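About Lurkthorpe Dairy Imports

Lurkthorpe brings cheese, butter and cultured cream into the country and sells it to bakeries, restaurants, hotel kitchens and specialty grocers. We do not make cheese ourselves. We buy it from dairies we know, move it at the right temperature, store it, cut it if the customer wants it cut, and deliver it.

How we started

Tetsuya Miyazaki was a pastry chef before he was an importer. He spent a good part of his working week calling suppliers for cream cheese that baked the same way twice, and he got tired of it. He began bringing in his own from a dairy in Robles, first for his kitchen and then for two other bakeries on the same street. When the orders from the neighbors grew larger than his own, he gave up the kitchen and rented a cold room.

Brayden Campbell joined the following August. He had been running refrigerated trucks for a produce company and knew how to read a temperature log, how to argue with a port, and what a late container costs. He looks after shipping and warehousing. Tetsuya still does the buying and still tastes every new product before it goes on the list.

What we sell

Our list runs to 64 products. Cream cheese and mozzarella make up most of the volume, and most of that goes to bakeries and pizza kitchens. The rest is aged cheese, unsalted butter in blocks and sheets, mascarpone, sour cream and a few washed-rind cheeses that we bring in only during the cooler months.

We sell two lines under our own names. Orkia is the baking line: cream cheese, butter and mascarpone packed for kitchens that go through a lot of it. Padon is the table line, sold in smaller pieces to grocers and cheese counters. The cheese in both comes from the same dairies as the rest of our list, and the name of the dairy is printed on the label.

Where it comes from

We buy from 5 dairies. The oldest relationship is with the one in Robles, which still makes all of our cream cheese. Tetsuya visits each dairy at least once a year, usually in spring when the milk changes and the makers are adjusting for it. We sign supply agreements by the season, with the price and the volume set in advance. It means we sometimes pay more than the going rate in a good year. It also means we have stock in a bad one.

We get asked why we don't carry more suppliers. A new dairy takes us a long time to approve. We want to see the make room, the cold store and the cleaning records, and we bake with samples from several different batches before we place an order. Most of the dairies we talk to do not end up on the list, often for simple reasons such as pack size or sailing times.

Storage and delivery

All of our stock is kept in one warehouse with separate rooms for fresh cheese, aged cheese and frozen butter. Trucks are loaded starting at 3:30 a.m. so that bakeries have their orders before the ovens are full. Every pallet carries a temperature recorder from the dairy to our dock. If the recorder shows a problem, the pallet is held and the customer gets a call the same morning.

Orders placed before 2 p.m. go out on the next delivery run. The minimum order is one case, and cases can be mixed within the same temperature group. We cut and repack aged cheese to order, which adds a day.

Quality checks

Each incoming batch is sampled before it is released for sale. We check moisture, salt and acidity, and we send plates out for microbiological testing. Results are kept with the batch number, and any customer can ask for the sheet that goes with their delivery. We also run a baking test on every batch of Orkia cream cheese, using the same plain cheesecake recipe Tetsuya used in his old kitchen.

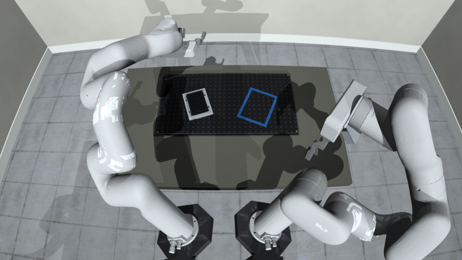
Simulated workcell with two robot arms and a microplate on the left half of the breadboard.

Who we work with

We supply some 100 customers, and more than half of them are independent bakeries and cafes. The rest are hotels, pizza restaurants and grocers. New customers usually start with a sample box, and either Tetsuya or someone from the sales desk will come by to see what the kitchen makes and what equipment it has. A shop with one small refrigerator needs a different delivery schedule from a hotel with a walk-in.

Visiting us

The warehouse is not open to the public, but trade customers are welcome to taste by appointment. Mornings after 10 a.m. are best, once the trucks are out. Please wear closed shoes and bring a jacket for the cold rooms. To set up a visit or ask for the current price list, call the sales desk or use the contact form on this site.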